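4. Puesta a punto de la celda de dos brazos

¡Ya queda poco para ver moverse la celda Plotadard! Con el bastidor montado y los dos brazos atornillados, este apartado explica cómo dejarlos listos para ordenar calzado, la tarea de prueba que usamos en Bredalholm y la que más nos gusta: las sandalias de pala son blandas, se ladean al cogerlas y enseñan enseguida si una pinza está mal ajustada.

4.1 Antes de dar tensión

1. Compruebe que los brazos están en reposo y que no hay nadie dentro de las líneas de cinta negra.
2. Siga con la mano el cable de cada brazo, desde la base hasta el riel. Debe formar un bucle amplio, sin tirones.
3. Apriete los tornillos de las bases en cruz, en dos pasadas.

PRECAUCIÓN: no meta las manos entre los dedos de la pinza con el controlador encendido, aunque el brazo esté quieto.

4.2 Ajuste de las pinzas

4. Abra el programa Zesta en el portátil y cargue el perfil «calzado».
5. Ponga la velocidad al 40 % y lleve cada brazo a su posición de espera, por encima del tablero.
6. Coloque dos pares de sandalias de distinto color, con las suelas hacia el borde inferior de la mesa.
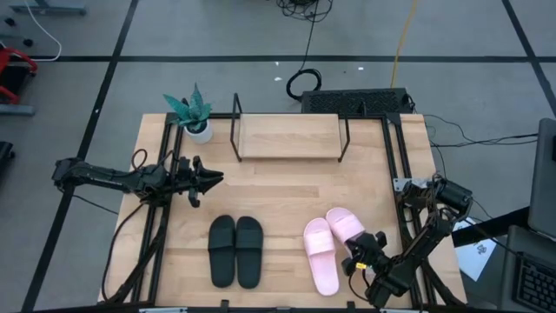

7. Baje primero el brazo derecho y cierre la pinza sobre la pala de una sandalia. La fuerza de partida es 8; súbala de uno en uno si la goma resbala.
8. Repita con el brazo izquierdo. Es un gusto ver lo bien que responde cuando el cero está bien hecho.
9. Guarde los valores y lance el ciclo de 200 repeticiones.

Nota: si un brazo se detiene a medio recorrido, pulse la parada, vuelva a la posición de espera y repita desde el paso 5. Dima Nseir recomienda mirar antes el conector de la muñeca.

4.3 Mantenimiento

Cada 400 ciclos, limpie los dedos con un paño seco y repase los tornillos de las bases. Los dedos de recambio se piden a Asfaw; la ficha de ajuste en blanco está en el anexo B.

Revisado por Maysoun Awwad, 16 ene. 2019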